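To: puvus-users
Subject: Re: [puvus-users] Release gating in the two-arm fold planner
Date: October 24, 2021

Dear list members,

The maintainers have reviewed the report quoted below and wish to set out the position for the next Puvus release.

On August 30, Ledano wrote:
> After the upgrade, our two-arm folding task no longer ends cleanly.
> The planner sends "retreat" to both arms, the left arm confirms, and
> the right arm waits for a cloth state that never arrives. The log
> shows 1747 repeated state requests before the timeout. We run the
> stock Clillitz segmentation node with default settings. Is the
> final check meant to block the retreat, or only to report on it?

The final check is meant to report only. In the current release it can block, and this is a fault in the task layer. The motion controller is not affected.

The cause is a shared lock. Each arm requests the cloth outline from the perception node once its fingers are open. If both requests fall within the same planning cycle, the second is placed in a queue that is read only when a new outline differs from the last one. A folded cloth at rest gives the same outline each time, so the queue is never read. Sites that work with thin or slippery cloth may not have met this fault, as small changes in the outline tend to clear the queue.

For the avoidance of doubt, the state that the final check is required to recognize is as follows: cloth folded and flat on the work surface, both grippers open, and a clear gap between the fingertips and the cloth on either side.

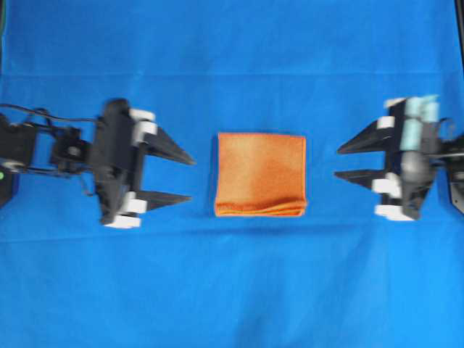 Baoshan Zhong has asked whether the gap test could be dropped altogether, given that the joint encoders already tell the planner where the fingers are, and a second opinion from the camera only adds another way to stall. The maintainers considered this with care. Encoders report the position of the fingers but not that of the cloth, and a corner that clings to a fingertip will pass an encoder test without difficulty. The gap test will therefore stay, with the following changes:

1. Each arm will hold its own request queue. The shared lock is removed.
2. An unchanged outline will count as a valid answer.
3. If no answer arrives within 20 planning cycles, the check will record a warning and the retreat will go ahead.
4. The number of retries will be set to 8 by default and may be changed in the task file.

Sites using the Matlala bridge should note that it keeps its own copy of the retry setting – this copy must be edited by hand until the bridge is updated.

A patch is available on the testing branch. Members who are able to run it on two-arm hardware are asked to send their planner logs to this list, with the task file attached and the perception node set to verbose output. Reports from single-arm sites are not needed at this stage.

Regards,
The Puvus maintainers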